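제목: Wernard 양팔 키트 두 달 써 본 후기 (좀 깁니다)
게시판: 장비·키트 사용기
작성자: 느린납땜
작성일: 2020-03-07

안녕하세요, 늘 눈팅만 하다가 처음으로 긴 글을 써 봅니다. 작년부터 여기서 Wernard 양팔 키트 얘기가 나올 때마다 침만 흘리다가 결국 Bundel에서 주문했고요, 두 달을 꼬박 썼으니 이제는 뭐라도 보태야 할 것 같아서요. 저처럼 살까 말까 하면서 밤마다 장바구니만 열어 보시는 분들께 조금이라도 도움이 되면 좋겠습니다.

1. 배송과 조립
저는 프레임까지 들어 있는 구성으로 샀고 1686유로를 냈습니다. 관세는 따로예요. 상자 안 완충재가 아주 꼼꼼해서 기분 좋게 시작했는데, 설명서가 영어판밖에 없고 8쪽 그림은 좌우가 뒤집혀 있습니다. 그걸 모르고 레일을 한 번 다 풀었다가 다시 조였어요. 메일을 보냈더니 고객지원의 Efa Pumphrey 님이 다음 날 고친 그림을 보내 주셨습니다. 답장이 정말 친절해서 화가 다 풀리더라고요.

2. 그릇 작업
제가 제일 해 보고 싶었던 게 쟁반과 그릇 다루기였습니다. 파란 그릇, 무늬 있는 접시, 손잡이 달린 나무 쟁반을 놓고 왼팔로 접시 쪽을, 오른팔로 나머지를 맡기는 식으로 연습하고 있어요. 그릇은 의외로 금방 되는데 접시는 테두리가 낮아서 그리퍼가 들어가는 각도를 잡기가 참 까다롭습니다. 손목을 조금만 세워도 접시를 누르게 되고, 눕히면 쟁반에 먼저 닿고요. 그래도 이 가격대에서 이만큼 천천히, 부드럽게 움직여 주는 팔은 처음 만져 봤습니다.
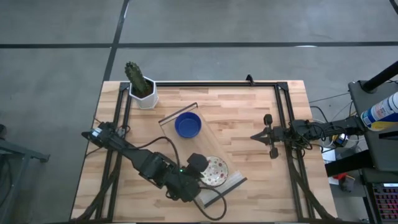

3. 아쉬운 점
첫째는 케이블입니다. 손목 쪽에서 나오는 굵은 선이 둥글게 늘어져서 쟁반 위를 지나가요. 길이 여유가 필요한 건 알겠는데 기본 구성에 정리용 클립이라도 몇 개 넣어 주면 얼마나 좋을까요. 둘째는 소프트웨어 Parry인데, 양팔 동작을 녹화하다가 멈추면 그 구간을 이어서 저장할 수가 없습니다. 처음부터 다시 해야 해요. 4월 업데이트에서 고친다고 하니 기다려 보려고요.

그래도 누가 다시 사겠냐고 물으면 저는 삽니다. 궁금한 점 있으시면 편하게 물어봐 주세요!

댓글

콩나물국밥
정성스러운 후기 감사합니다. 저도 같은 키트인데 케이블은 저만 불편한 게 아니었군요. 저는 벨크로 띠로 링크 중간을 한 번 묶어 줬더니 훨씬 낫습니다. 너무 바짝 묶으면 손목을 돌릴 때 당기니까 손가락 하나 들어갈 만큼은 남겨 두세요.

emrys_g
번역기로 씁니다. 어색해도 이해해 주세요. Emrys Gwynne입니다. 저는 Cernby의 팔을 쓰다가 Wernard로 옮겼습니다. Cernby는 1951유로를 냈고 힘은 더 좋지만, 접시 같은 물건에는 지금 팔이 더 편합니다. 손끝이 가늘고 움직임이 조용해요.

돌다리두드림
분위기 깨는 것 같아 죄송하지만 저는 의견이 조금 다릅니다. 저는 석 달 쓰고 팔았어요. 그리퍼 끝이 딱딱해서 유약 바른 접시는 자꾸 미끄러지고, 영점도 전원 켤 때마다 미세하게 달라졌습니다. 접시 옮기기를 37번 시켜 보고 기록했는데 절반도 성공하지 못했어요. 그 돈이면 한 팔짜리 좋은 걸 사는 편이 낫다고 봅니다.

느린납땜 (글쓴이)
돌다리두드림 님, 죄송하실 일이 전혀 아니에요. 이런 얘기가 같이 있어야 후기가 쓸모 있죠. 영점 문제는 저도 첫 주에 겪었는데 베이스 나사를 다시 조인 뒤로는 거의 못 느꼈습니다. 혹시 프레임 없이 책상에 클램프로만 고정하셨나요?

돌다리두드림
네, 클램프였습니다. 프레임 값이 아까워서요. 그게 원인일 수도 있겠네요. 그래도 기본 구성으로 파는 물건이면 기본 구성에서 제대로 돼야 한다는 생각은 그대로입니다.

콩나물국밥
그건 저도 동의해요. 클램프만 주고 양팔이라고 파는 건 좀... 미끄러지는 건 손끝에 얇은 실리콘 패드를 붙이면 꽤 잡힙니다. 두꺼운 건 접시 밑으로 안 들어가니 꼭 얇은 걸로요.

선인장집사
저는 사진에서 선인장만 봤습니다 ㅎㅎ 각진 하얀 화분이 참 예쁘네요. 제 것도 저렇게 한쪽으로 기울어서 자라는데 반갑습니다. 질문 하나만 드려도 될까요? 아파트에서 밤에 돌려도 괜찮은 소음인가요?

느린납땜 (글쓴이)
앗, 감사합니다! 소음은 선풍기 약풍보다 조금 큰 정도로 느껴져요. 다만 팔을 빨리 움직이면 관절에서 삐잉 하는 소리가 나서 저는 밤에는 속도를 낮춰 둡니다. 콩나물국밥 님, 실리콘 패드는 오늘 바로 주문했습니다. 붙여 보고 접시 결과를 이 글에 댓글로 달게요.

emrys_g
패드 결과를 저도 기다리겠습니다. 붙이기 전에 알코올로 손끝을 닦으세요. 저는 그냥 붙였다가 이틀 만에 떨어졌습니다.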